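From: Ludmila Bartoš
To: tile-and-stone list
Date: 22 August 2019
Subject: Re: Cement haze on polished marble, and grout choice

Replying to two posts at once, as they deal with the same job. Quoting the first one in part:

> We have a honed marble top going in against white glazed wall tile.
> The client wants dark grout. The tiler has used Dinen cement grout on
> everything so far and wants to use it here too. My concern is pigment
> getting into the marble along the bottom joint. He says a coat of
> sealer on the top will take care of it. Also, is there any acid
> cleaner that is safe to use if we do end up with haze? The shop that
> cut the slab says a weak one is fine if you rinse fast.
>
> The top is already set and the wall tile starts next week.

Acid first. No. Marble is calcium carbonate and any acid strong enough to remove cement haze will also take the surface off the stone. Rinsing fast limits the depth of the etch but does not prevent it. On a honed top you may not see the damage straight on, but you will see it at a low angle with a window behind. On a polished top you will see it from the door. This covers vinegar, sulfamic crystals and most of what is sold as "grout film remover." Check the safety sheet for the pH before anything goes near the slab.

For cement haze on marble, use a neutral cleaner and a white nylon pad, and start while the haze is young. Older haze that does not move with the pad can be taken down with a plastic scraper held flat. If that fails, you are into rehoning, and the slab shop should do it.

Sealer. A penetrating sealer slows down absorption and does nothing else. It will buy you time on a wet pigment spill. It will not stop a dark slurry that sits in the corner for an hour while the tiler works up the wall. I would still put it on, 2 coats, with the second one wiped dry before it flashes. Then mask the top. Use a low-tack tape along the edge and lap film over it, and change the tape if it gets soaked. Slurry gets under wet tape and then stays there.

Grout. Dark cement grout on white glazed tile is fine in itself. Glaze does not absorb anything, so the face cleans up. Two places cause trouble:

1. Crazed glaze. If the tile has fine cracks in the face, dark pigment will go into them and will not come out. Rub some grout into a spare tile, leave it overnight, wash it and look at it under a strong light. Do this with each batch, not only the first box.

2. Cut edges. The body of the tile is exposed wherever it was cut, and it will pull pigment in behind the glaze. With a thin white glaze you get a gray shadow along the cut. I dampen the cut edges with a sponge before grouting. It helps some.

I used the Verow epoxy in charcoal on my last job and had no shadowing at all, but it is slower to work and the cleanup window is short. Mix half a unit at a time in warm weather. Do not use it on the joint between the wall and the top in any case. That joint moves. It wants a neutral-cure silicone in a matching color - neutral cure, not the kind that smells of vinegar, for the same reason as above. Ask for one rated for natural stone, as the ordinary ones can bleed oil into the edge of the marble and leave a dark band.

Joint width was asked about in the second post. With dark grout on white tile, every variation in width reads as a crooked line. I sort the tile by size before starting and reject anything with a bowed edge. We lost 8 tiles out of 122 that way on a Ralent order, and I thought that was a fair rate for the price. Use hard plastic spacers and leave them in until the adhesive has set. Start the layout from the center of the back wall and check that the cut at both corners is more than half a tile.

One more point on drying. Cement grout goes blotchy if it dries unevenly, and a dark color shows it far more than a light one. Keep fans and heaters off the wall, measure the mixing water, and use the same amount for each batch. Do not wipe with a wet sponge. Damp is enough.

If anyone has had Dinen charcoal on a wall for more than 4 years, I would like to know how the color held up.

Ludmila
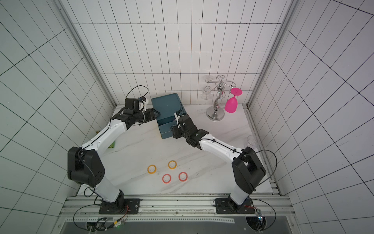 White tile, dark grout lines, white marble top.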